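Parcel Room and Incoming Goods: Frequently Asked Questions

Last revised November 24, 2018

What address do I give a supplier?
Use your name, your room number, then Itmont Building, Dock 2. Orders without a room number are held at the counter until someone claims them.

What are the counter hours?
8:30 to 4:00. The dock itself opens at 7:00 for freight, but staff do not release parcels before the counter opens.

How will I know that something has arrived?
The Wavine tracking system sends an email when the label is scanned. If the carrier shows a delivery and you have had no email by noon the next working day, send the tracking number to Tahira Yousafzai.

How long are parcels kept?
Eleven working days. A reminder goes out on the fifth. After that the parcel is returned to the sender, and any return charge is billed to the cost code on the order.

Can someone else collect for me?
Yes. Forward the arrival email to that person and copy the counter. A verbal message is not accepted.

Is there a weight limit?
The counter takes single items up to 48 lb. Anything heavier goes to the dock as freight and needs a booked slot. Pallets taller than 62 inches do not fit through the inner door and have to be broken down outside.

Can I order chemicals or compressed gas through the parcel room?
No. Both go to the Khokhar Annex under a separate form, available from Peadar Costello. Dry ice shipments are accepted at the counter if the label states the net weight.

Are personal parcels accepted?
Letters and small packets only. Furniture, food boxes and tires are refused at the door.

What happens if a parcel is damaged?
Do not discard the packaging. Note the damage on the pickup sheet before you sign, and report it to the supplier the same day. Carrier claims are filed by Mekdes Alemayehu - she needs the order number and the outer label.
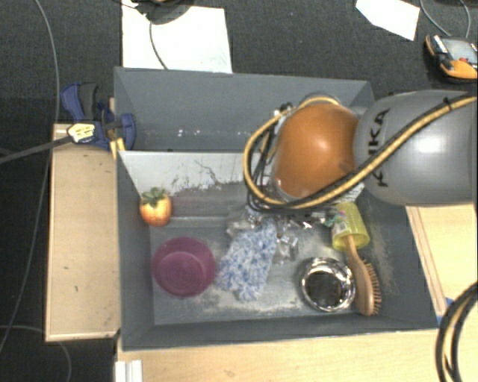
Can I return an item through you?
Yes, with a prepaid label. Bring it sealed by 2:00 for same-day pickup. Items without a label are sent at the department rate and need a cost code.

Who do I call about a missing order?
Extension 2156, during counter hours. Have the purchase order number ready.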